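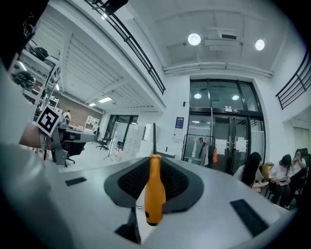 Data collection > Hand-held grippers

Lots of clips thrown out after recording in a big room

Posted by Ashton Donnelly, Mar 18, 2025

We're recording demos with a hand-held gripper for a pick and place policy. Target is 1,000 good clips by April. So far we have 286 and the processing step rejects too many of them, nearly always with "tracking lost" in the log. The room is the one in the picture: white walls, high ceiling, bright round lights, big glass entrance, people sitting along the side. There's a square marker on the shelving at the left. Is the room the problem, or is it how we move? I'd like to know before I record another batch.

Vibeke Grímsdóttir

Could be both. White walls and a white ceiling don't give the tracker much to hold on to, and glass is worse, as reflections shift when you move. Your railings and shelves should help.

What worked for us at Pudlow was a slow mapping pass before the first demo. Walk the whole area, look at the work surface from several heights, and finish where you started. Then record every demo against that map. If someone moves a chair or a rack, make a new map. We do one every 40 clips anyway -- it takes a few minutes and saves an afternoon.

Also check your exposure. If it's on auto, lock it with the lights on and leave it alone. Tilting up toward those lamps can change the whole clip.

Clifford Thibodeau

slow down your wrist turns. fixed most of mine

Svend Ásgeirsdóttir

Agree with Vibeke on the map. I'd add that one marker on a shelf is fine for setting scale if you start close to it, but you want it flat and not curling. Hold still for a second at the start and end of each clip.

People sitting still are OK. People walking past are not, so I'd face the work surface away from the doors. Record 10 clips that way, run them through, and compare before you change anything else.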